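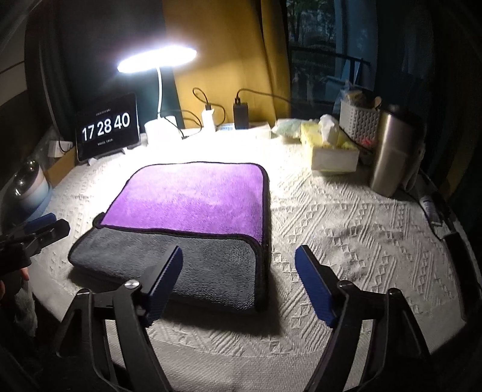

Passei o feriado inteiro a ler termos de serviço, e não recomendo a experiência a ninguém. Tudo começou porque o fórum onde ando há 11 anos, o Jotetti, mudou as regras de moderação e mandou um e-mail enorme a avisar os utilizadores (daqueles que a gente arquiva sem abrir, vá). Desta vez abri. Li a primeira metade no telemóvel, desisti, fui para a secretária, a que tem a toalha branca com losangos e ziguezagues em relevo, e imprimi o resto para poder riscar à vontade. Má ideia escrever em cima de uma toalha com relevo, já agora, a caneta salta toda. Mas lá fui sublinhando, e quanto mais sublinhava mais irritada ficava.

O que diz o e-mail? Diz que, a partir de junho, qualquer publicação denunciada fica invisível até alguém da equipa a avaliar. Qualquer uma! Basta uma denúncia. Antes eram precisas 3, de contas diferentes, e mesmo assim a publicação continuava lá, com um aviso por cima. Agora desaparece primeiro e discute-se depois. Eles justificam isto com o "novo enquadramento de responsabilidade das plataformas", uma frase que aparece quatro vezes no texto e que não vem explicada em lado nenhum.

Eu não sou jurista, atenção. Trabalhei uns anos no apoio ao cliente da Trulov, quando ainda tinham aquela página de classificados, e o que sei disto aprendi a responder a reclamações. Mas a ideia geral percebe-se bem. Quem aloja o que os outros escrevem não é, à partida, obrigado a andar a vigiar tudo. Se não sabe que há ali uma coisa ilegal, em princípio não responde por ela. A partir do momento em que sabe, tem de agir depressa. E é aqui que a porca torce o rabo, porque "saber" pode ser só isto: alguém carregou num botão a dizer que aquilo é difamação. Será? Não será? O moderador, que é um rapaz cansado à meia-noite, não faz ideia. E entre apagar e arriscar um processo, apaga.

Na Trulov era exatamente assim. Recebíamos mensagens de lojas a exigir que tirássemos comentários de clientes descontentes, sempre com a palavra "advogado" algures na primeira linha. Uma vez foi por causa de um comentário que dizia "a entrega demorou e o sofá vinha riscado". Mais nada! E tirámos, claro que tirámos. O cliente escreveu a perguntar porquê e eu respondi-lhe com um texto pré-feito que ainda hoje me dá vergonha.

Dito isto (e sei que vou levar nas orelhas por escrever isto), também não alinho com quem acha que as plataformas não devem responder por nada. O Lemach, por exemplo, que já foi um sítio simpático para trocar livros, deixou andar durante meses um tópico onde se publicavam moradas de pessoas. Moradas! Houve quem denunciasse vezes sem conta e a resposta era sempre que eles "só disponibilizavam o espaço". Pois, mas disponibilizavam o espaço e vendiam anúncios ao lado do tópico. Se ganham dinheiro com a confusão, alguma coisa lhes há de tocar.

Onde é que eu fico, então? Fico num meio-termo chato, que não dá bons títulos. Queria que quem escreve fosse avisado quando lhe escondem um texto, e que lhe dissessem qual foi a queixa. Queria um prazo para decidirem. Queria poder responder antes de a coisa sumir de vez, a não ser nos casos mesmo graves, que toda a gente reconhece quando vê. E queria que houvesse alguma consequência para quem denuncia por birra, que também os há, e muitos.

Outra coisa que me faz confusão é o tamanho. Um blogue como este, com os seus 1,000 visitantes num mês bom, tem os comentários abertos e sou eu que os leio todos, de pijama. Faz sentido pedirem-me o mesmo que pedem a uma empresa com andares inteiros de gente só para isto? Quem paga os filtros automáticos são os grandes. Os pequenos fecham os comentários e pronto. Foi o que fez o Hendriks, que tinha a melhor caixa de comentários sobre jardins e varandas que conheci na vida, e que agora tem um formulário de contacto e uma página muito triste a dizer obrigado.

Enfim, escrevi ao Jotetti. Um e-mail educado, comprido demais, com as minhas dúvidas por pontos e a referência aos parágrafos que sublinhei. Recebi uma resposta automática a agradecer o meu contributo para a comunidade. Se vier outra, escrita por uma pessoa, meto-a aqui em baixo.

Os comentários continuam abertos, e quem tiver passado por uma coisa parecida noutro fórum que conte. Só peço que não ponham nomes completos de terceiros, que depois quem tem de decidir sou eu.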